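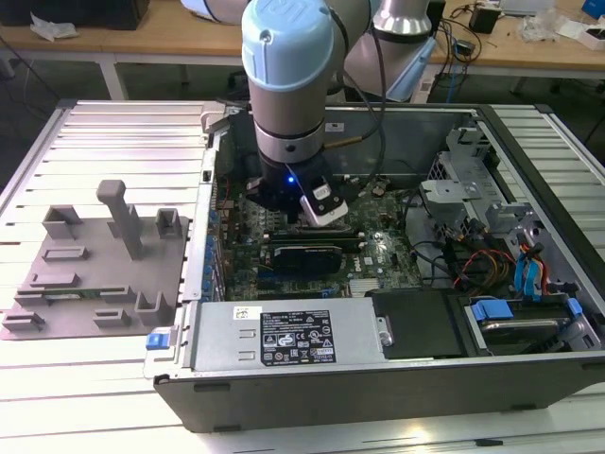 Landum 1000 Battery Backup for Desktop Computers
Item no. 2206
Sold by Clerholm Office Supply
In stock, ships in two business days

Home > Power > Battery backup > Tower models

The Landum 1000 is a line-interactive battery backup in a tower case. It goes between the wall and your computer. When the power drops, it runs whatever is plugged into its battery side long enough for you to save your work and shut down. When the line voltage sags or climbs a little, it corrects it without going to battery.

That much we're happy to put our name to. The maker's box says a good deal more, and we have doubts about some of it.

At a glance
Capacity: 1000 VA
Surge rating: 1147 joules
Type: line-interactive, with automatic voltage regulation
Outlets: four battery and surge, four surge only
Battery: one sealed lead-acid pack, user replaceable
Data port: USB, cable included
Plug: standard three-prong, right angle
Display: backlit, can be dimmed but not turned off
Alarm: can be muted
Software: Cha power monitor, by download

What the box says, and what we think of it

"1000 VA of total power." VA is the number that looks good on a shelf. What your equipment draws is watts, and the watt rating on any backup of this type is a lower figure. It's on the label on the back of the unit, in small print, near the serial number. Go by that one. If you add up the labels on your computer and monitor and you're anywhere near the watt rating, buy the next size up or leave the monitor on the surge side.

"Up to an hour of runtime." Up to. We'd like to know what was plugged in. A modem and a router, maybe, and we can believe it for those. An ordinary office desktop with one monitor will get you minutes. Enough to finish a sentence, save, close the accounting program properly and shut down. If you're hoping to work through an outage, this is the wrong product, and so is everything else on this page of the catalog. Look at generators.

"Makes your computer run faster." This was on the older carton and has gone from the new one. It doesn't. Clean power doesn't add speed to anything.

"Extends the life of your equipment." Possibly. A computer that loses power in the middle of writing to a drive can end up with damaged files, and a backup helps with that. Whether a motherboard or a power supply lasts longer because it sat behind a Landum for five years, we don't see how anyone could show you. The maker doesn't cite anything. We asked and got the brochure back.

"Protects against lightning." Unplug things in a thunderstorm. A surge rating tells you how much the parts inside can soak up before they give out, and it gets used up over time in small bites. A direct strike is far outside what any box this size can handle. The connected equipment warranty has a claim form, and the form has a list of exclusions that is longer than the form.

"Silent operation." On wall power, yes, apart from a click when the regulator steps in. In an old building with a lot of sags you'll hear that click often enough to notice. On battery there's a hum and the alarm.
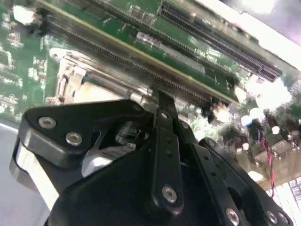
By the Clerholm product desk
Page last checked Tue 25 February

Why we carry it anyway

Because the basics are decent and the price isn't silly. We dropped two cheaper units last September after too many came back with dead batteries inside the first year. The Landum has come back less. That isn't a study, and we wouldn't call it one. It's what the returns shelf looks like.

The battery comes out from the front, behind a panel with a single latch. You don't need to pull the unit out from under the desk or turn it upside down. On several of the models we used to sell, replacing the battery meant taking out screws and fighting with a pair of stiff leads, and people would throw the whole unit away instead. If you plan to keep one of these things past its first battery, and you should, a sensible door counts for more than the display.

About the display. It shows load, battery charge, input voltage and an estimated runtime. The first three are useful. The runtime estimate jumps around. Treat it the way you'd treat the miles-to-empty number in a car you don't know well.

The Cha software

You can skip it. Most computers will recognize the unit over USB and offer their own settings for low battery, the same as a laptop. Those settings can put the machine to sleep or shut it down by themselves, and that's the one job the software needs to do.

Cha adds graphs, email alerts and a log of power events. The log is handy if you're trying to persuade a landlord or the power company that you have a problem. The email alerts need your modem and router to be on backup power too, or the message about the outage will go out when the outage is over. The installer asks you to create an account. There's a small link underneath to continue without one. We don't like that it's so small.

Replacement batteries

The original pack is sold as the Landum cartridge. A Vovero pack in the same size fits the same tray and costs less. Landum's manual says to use only Landum cartridges, as you'd expect from the people selling them. We've sold both. We haven't seen a difference we could swear to in the short time we've tracked it, and we'd be wary of anyone who tells you the cheaper one lasts just as long, us included.

What we would stay away from is any pack with no date code. Lead-acid batteries go downhill on the shelf. A bargain that has been sitting in a warehouse for a couple of years isn't one.

Expect to replace the battery every three to five years, sooner in a hot room. The box says "long-life battery." All of them say that.

Used batteries can't go in the trash. Bring yours to our counter and we'll take it, whether you bought it here or not.

Setting it up

Charge it overnight before you rely on it. It will run straight out of the box, but the battery may be low from shipping.

Plug the computer into the battery side. The outlets are labeled, though the labels are gray on black and hard to read under a desk. The battery outlets are the row closer to the cord.

Put speakers, chargers and the desk lamp on the surge side.

Don't plug in a laser printer at all, on either side. When the fuser heats up it pulls a lot of current in a hurry and can trip the unit. The same goes for space heaters, shredders and vacuum cleaners.

Plug the Landum into the wall. Don't run it from a power strip, and don't run a power strip from it.

If your building has old wiring, look for the wiring fault light when you first turn it on. A lit fault light means the ground is missing or the outlet is wired backward. The surge protection can't be counted on until an electrician has fixed it, and the warranty claim people will ask.

Once a month, hold the test button for a few seconds. If the unit drops out, the battery is done.

Will it work with my computer?

Most likely. The one thing to check is the power supply. The Landum puts out a stepped wave on battery, which the box calls "simulated sine wave" in a way that makes it sound like a feature. Plenty of desktop power supplies don't care. Some newer ones with active power factor correction do, and may shut off at the very moment the backup is supposed to take over. There's no sure way to tell from the label.

So test it while you can still send it back. Save everything, close your files, then unplug the Landum from the wall with the computer running. If the computer stays on, you're fine. If it goes off, return the unit and ask us for a pure sine wave model. Those cost more, and for once the extra money gets you something.

Warranty and returns

Landum covers the unit for three years and the battery for two. Keep your receipt. The registration card asks for more than it needs to, and you don't have to fill it in to be covered.

Clerholm takes returns within 30 days, opened or not, including a unit you've tested as described above. After that you deal with the maker, who in our experience will answer the phone but will want the serial number, the receipt and a description of every item that was plugged in.

In the box
Landum 1000 unit with battery installed
USB cable
Two hook-and-loop cable ties
Printed manual, English and Spanish
Registration card

Also in this section
Vovero replacement pack, tower size
Landum replacement cartridge
Outlet tester with wiring fault lights
Pure sine wave backups

Questions go to the product desk by phone or at the counter, weekdays until five. Have the label from the back of your computer handy if you want help with sizing.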